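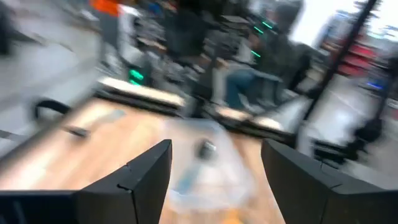
Figure 1. Wrist camera view with the gripper open over a translucent plastic bag. Motion blur affects the bag and the background; the fingertips remain sharp.

Effect of Wrist Camera Motion Blur on Grasp Point Prediction for Thin Plastic Bags

Final Project Report, Robotics Laboratory Course
Prundmont Institute of Technology
Prepared by: Duarte Tavares and Polyxeni Galanis
Project supervisor: Cayetano Goicoechea

Summary

This report examines whether blurred images from a wrist-mounted camera should be kept or removed when training a model to predict grasp points on thin plastic bags. Two models were trained on the same demonstrations. The first used every image. The second used only images that passed a sharpness filter. The model trained on every image performed better in trials on the arm, although it was slightly less accurate on still images.

1. Background

Plastic bags are difficult objects for a parallel gripper. They change shape when touched, and a translucent bag takes on the color of whatever lies under it or inside it. Earlier work in this laboratory, carried out by Florêncio Meireles under the project name Clura, used a fixed overhead camera. That arrangement gave steady images but lost sight of the bag when the arm moved over it. The present project moved the camera to the wrist, where the bag stays in view between the fingers during most of the approach. The cost is blur, which is worst when the wrist turns.

2. Method

Demonstrations were recorded by guiding the arm by hand through complete pickups. A total of 600 demonstrations were recorded during September. Of these, 200 were set aside for testing and were not used in training.

Blur was measured inside a fixed region between the fingertips. A measurement over the whole image was tried first and rejected. The fingers move with the camera and stay sharp at all times, so their edges raised the score of images in which the bag itself was badly smeared. Figure 1 is typical of the images that the whole-image measurement passed and the region measurement removed.

Both models shared the same structure and training settings. Each predicted a single grasp point and a closing angle. Labels were placed by hand, and Cristóvão Aguiar reviewed them before training. Where the folds of the bag could not be made out, the label was carried over from the nearest clear image in the same demonstration and corrected for the recorded wrist position.

3. Results

Each model was given 64 pickup trials on the arm. The bag was dropped onto the table from the same height before each trial and was not arranged further. A trial counted as a success if the bag was lifted clear of the table and held until the arm reached its rest position.

Model trained on every image: 55 successes in 64 trials
Model trained on filtered images: 41 successes in 64 trials

On still test images, the filtered model placed the grasp point slightly closer to the label. Its failures on the arm came mainly during the last part of the approach, when the predicted point jumped from one fold to another and the fingers closed beside the bag.

4. Discussion

The filter removed many images taken while the wrist was turning. The filtered model therefore had little practice with the views it met during a real approach. We consider this the most likely cause of the difference, but the trials did not test it directly. Slowing the wrist would reduce blur for either model, and a comparison at several speeds is needed.

The results apply to one gripper and one type of bag. Bags with contents were included in the demonstrations, but they were not scored as a separate group.

5. Further Work

The Nasthorpe laboratory has agreed to repeat the trials on its own arm using the same labels. The blur measurement code and the trial records have been deposited with the course office.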